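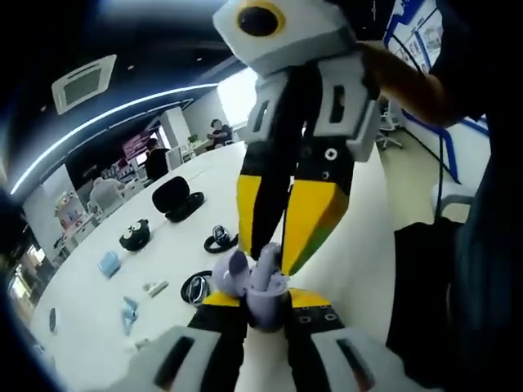 Prüfliste Kleingeräte mit Akku, Standort Wukivstead
Stand: 1. Februar 2018

1. Ladeetuis für Ohrhörer
Deckel öffnen, Scharnier auf Spiel prüfen. Lavendelfarbenes Etui: Ohrhörer eingesetzt, Sitz kontrollieren.
Bemerkung: Ladekontakte mit trockenem Tuch reinigen, kein Lösungsmittel.

2. Reißverschlussetui, schwarz
Beide Hälften aufklappen, Naht und Zipper prüfen.
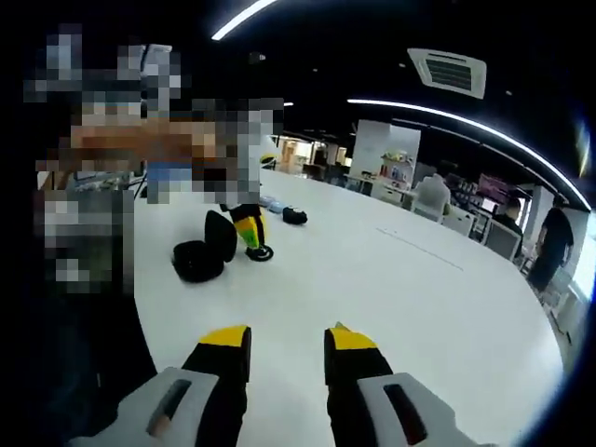 3. Ablage auf dem weißen Tisch
Teile einzeln auslegen, Etuis den Ohrhörern zuordnen. Hellblaues Etui offen prüfen, Innenraum auf Fremdkörper.
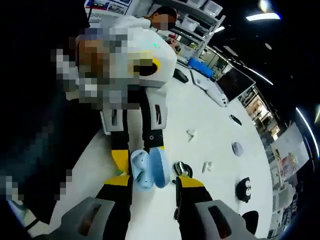
Bei Verformung oder Rissen am Gehäuse nicht mehr laden, Gerät sperren und in die Liste Piron eintragen. Nächste Prüfung: Juni.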